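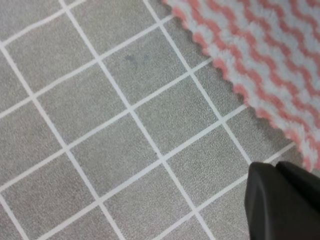

4. Routine care of the tiled floor

4.1 Scope

This section covers the gray speckled floor tile and its white grout in kitchens, entries, laundry rooms and bathrooms. It does not cover wall tile, shower trays or natural stone. For the first 11 days after grouting, follow Section 3 (Curing and protection) and do not wash the floor.

The tile has a fine, sandpaper-like look. Flecks lighter and darker than the gray body are part of the pattern and do not come off. A mark that spreads over several flecks, such as a dark gray smudge in the middle of a tile, is treated as a stain or scuff under 4.4.

4.2 What you need

Soft broom or vacuum with a hard-floor head
Flat mop with two washable pads
Two buckets, one for wash water and one for rinse water
Holmgren neutral floor cleaner, or another pH-neutral cleaner
White nylon pad (no colored pads)
Soft grout brush
Clean cotton cloths
Painter's tape

CAUTION: Do not use steel wool, scouring powder or a wire brush. Metal can leave gray lines on the tile that are harder to remove than the first mark.

CAUTION: Do not use vinegar, descaler or any other acid cleaner. Acid attacks cement grout and leaves it rough, and rough grout holds dirt.

WARNING: Never mix cleaners. Bleach mixed with an acid or with ammonia gives off toxic gas.

4.3 Weekly cleaning

1. Pick up rugs, clothes and other loose fabric from the floor. Shake out rugs outdoors.

2. Move light furniture and bins out of the room. Lift them - do not drag them.

3. Sweep or vacuum. Work along the grout lines in one direction, then along the lines that cross them. Grit collects in the joints and at the corners where four tiles meet.

4. Fill the wash bucket with warm water and add cleaner in the amount given on the bottle. Fill the rinse bucket with plain water.

5. Wring the mop pad until it no longer drips. Start at the wall farthest from the door and mop an area you can reach without stepping on it.

6. Rinse the pad in the plain water, wring it, and go over the same area again.

7. Change the rinse water when it turns cloudy. In a large kitchen this can mean two or three changes.

8. Dry the floor with the second pad. Let the joints air dry before you put rugs back.

NOTE: A dull film after drying is nearly always leftover cleaner. Mop again with plain water. Adding more cleaner makes the film worse.

4.4 Spot cleaning of smudges and scuffs

Small dark marks are easy to lose sight of once the floor is wet. Mark them first.

1. Look at the dry floor from standing height with the room lights on. Put a short piece of painter's tape next to each mark, inside the same tile.

2. Wipe the mark with a dry cotton cloth. Dust and loose soot come off at this stage.

3. If the mark is still there, dampen the cloth with diluted cleaner and wipe from the outside of the mark toward its center. A faint mark with a soft edge can otherwise be spread across the tile.

4. Leave a damp cloth on the mark for 3 minutes.

5. Rub lightly with the white nylon pad in small circles. Stay inside the tile, clear of the grout.

6. Rinse with plain water and dry. Check the result only after the tile is fully dry. Wet tile looks darker, and a mark that seems to be gone can come back into view.

7. Repeat steps 3 to 6 once if needed. Remove the tape.

For rubber scuffs from shoe soles or chair feet, try a clean white pencil eraser before step 3. For grease or candle wax, see the stain table in Section 6.

CAUTION: Do not use nail polish remover or paint thinner near the joints. If a solvent is the only choice, use the Stistum spot remover, test it on a tile behind a door or under an appliance, and keep the room aired out.

NOTE: If a mark does not change after two rounds, leave it alone and record its position (4.6). Hard scrubbing in one place can change how that tile reflects light next to the others.

4.5 Grout lines

The joints are thin and bright white, so they show dirt before the tile does. Brush them every March and whenever a joint looks darker than the ones beside it.

1. Clean the floor as in 4.3.

2. Apply diluted cleaner along one joint with a cloth. Keep to short lengths.

3. Brush along the joint, using light pressure. At each crossing, brush in both directions.

4. Wipe up the dirty liquid right away. Do not let it dry on the tile.

5. Rinse, dry and move on to the next joint.

Where the tile is laid at an angle to the walls, the joints end in many small cut pieces along the baseboard. Use a narrow brush here and keep water out of the gap between tile and baseboard.

After cleaning, check that each line is continuous. Look for cracks, pinholes and places where the grout has dropped below the tile edge. Small gaps can be filled with Mutar repair grout, white, shade 369. Follow the curing times in Section 3 before washing the repair.

If the joints take up water quickly and darken, apply the Rernasari grout sealer. Let the floor dry overnight first, and wipe sealer off the tile face before it sets.

4.6 Recording marks and repairs

Use the floor card at the back of this guide. Enter the following:

Room
Tile position, counted in rows from the door along both sets of joints
Type of mark (stain, scuff, chip, open joint)
What was tried and the result after drying
Initials

Two marks in the same tile get one line on the card. Note which is the larger, as this helps show later if either one has grown. A mark that grows without any wear on the surface can point to moisture under the tile. Stop wet cleaning in that area and contact the installer.

Text: Lovisa Nordin. Technical review: Eilif Myklebust.
Section 4 revised Tuesday, November 9, 2021. Replaces all earlier versions of this section.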